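4. Running the patterned-cloth grasp check

Read section 3 first. If the arm has not been homed and the fixed camera has not been calibrated, nothing in this section will mean anything, although the software will let you do it and will print a very nice score at the end.

What the check is for

The Zamstead grasp policy was trained mostly on plain tabletops. The original Gavolero report gave it a high success rate on small objects, and Anikó Hegyi and I spent most of April trying to get the same result on our own bench. On a plain gray sheet we could. On a printed cloth with strong colors and black lines we could not, and the report is silent on what the background was. This check measures the gap. It does not tell you why the gap is there, and please don't let a chart from it be used as if it did.

You will need:

The arm with the two-finger gripper fitted, firmware as listed in section 2
A printed cloth with large blocks of color and dark borders
A plain cloth of the same size, for the control runs
One small flat object per trial, from the object box
The Ondieki logging tool, running on the bench computer
The trial sheet (Appendix B), printed. Yes, on paper.

4.1 Laying the cloth

1. Press the stop button and leave it pressed.

2. Spread the cloth so that its printed lines sit at a slight angle to the table rails. If you line them up squarely, the policy can pick up a straight-line cue from the pattern, and your numbers will look better than they should.

3. Smooth the cloth outward from the middle. A fold under the gripper throws a shadow, and the shadow gets read as an object edge more often than the authors of the method would like to admit.

4. Check that no cable from the wrist is lying under the cloth.

CAUTION: Do not tape the cloth down in the reach area. Tape has pulled up under the fingers and stalled the wrist motor on our bench. Clamp it at the table edges only.

4.2 Placing the object

5. Pick the next object on the trial sheet. Do not pick one you like. Tamás Szalai went back through the first set of logs and found that whoever was on shift had been choosing the easy objects late in the day.

6. Place it flat on a single block of color, at the spot given on the sheet. Trials where the object sits across a black line are a separate series and are logged under series B.

7. Write the block color on the sheet before you start the run. If you leave it until afterward you will be tempted to explain the result.

8. Step back, release the stop button and wait for the controller to report ready.

Note: small shiny parts such as key rings and split rings may give a poor depth reading. Leave the object as it is. Turning it until the preview looks good is a form of help, and help has to be recorded in column 6.

4.3 Running a trial

9. In Ondieki, open a new session and choose "approach, hold, close." The arm will move to a point over the object and stop there before it closes. The pause is our addition and is not part of the published method.

10. During the pause, compare the fingers with the object. Mark the sheet "over," "beside" or "elsewhere." Use your eyes for this and ignore the confidence value on the screen.
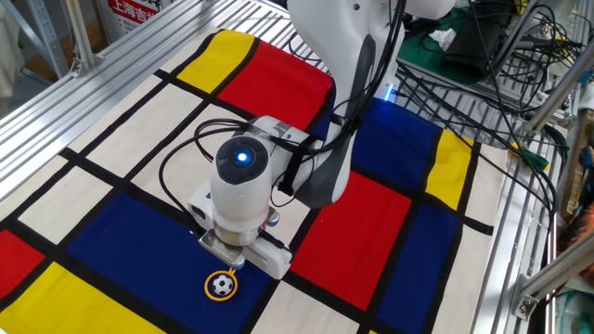 The confidence value deserves a word of warning. In our runs it hardly changed between the plain cloth and the printed one, while the grasps themselves got a good deal worse. A value that stays high when the thing it is supposed to predict goes down is not much use as a predictor. The developers say it was tuned on "varied scenes." We have asked which scenes and will update this page if we get an answer.

11. Press Continue. Keep your hands behind the rails until the arm is back at its rest point.

12. Score the trial. A lift counts only if the object leaves the cloth and stays in the fingers until the arm has stopped moving. Dragging does not count. Pinching the cloth along with the object does not count either — the published video clips appear to count it, which may explain some of the difference between their figures and ours.

13. Press the stop button before you reach in for the object.

CAUTION: The arm holds its position when a run is paused. It has not been switched off. Never adjust the object or the cloth during the pause in step 9, even by a finger's width. If something is wrong, stop the run and log it as void.

4.4 Control runs

14. After each block of printed-cloth trials, change to the plain cloth and repeat the same objects at the same spots.

15. Leave the lamps alone between the two. We lost a full block of 82 trials because the blinds had been opened at lunch, and the plain cloth came out looking far better than it had any right to.

16. Run the control even if the first block went well. Especially then.

4.5 Reading the results

Our own log holds 774 valid trials and 166 void ones. That is a lot of voids, and we would rather print the number than hide it. Most came from step 9, with people reaching in. Levente Hajdu has argued that some of them should be scored as failures, and he may well be right. Until that is settled, report valid and void counts side by side and don't fold one into the other.

When you compare cloths, compare matching objects and matching spots only. The Ondieki summary page gives one overall percentage by default. Turn it off under Settings, Summary, Show combined score. It mixes series A and B, and you can push it up or down simply by running more of one than the other.

Do not report a color effect from a single cloth. We have seen what looks like a weakness on one color, but on our cloth the biggest block of that color is also where the objects land most often, and we cannot separate the two. A second cloth with the colors swapped is on order from Pliltilon.

4.6 If something goes wrong

The arm stops above bare cloth with no object under it: void the trial only if the object was moved. Otherwise it is a miss, so score it as one.

The fingers press into the cloth: stop the run, raise the arm by hand control and repeat the table height step in section 3. If it happens 2 times in one block, discard the block.

The object preview flickers between two outlines: carry on and note it in column 7. Gyula Bíró is collecting these.

The session will not save: copy the paper sheet before doing anything else, then restart Ondieki.

Section last revised August 28, 2020. Send corrections and contrary results to Yatziri Ochoa. We would particularly like to hear from anyone who has matched the published rate on a printed cloth, with the sheets to go with it.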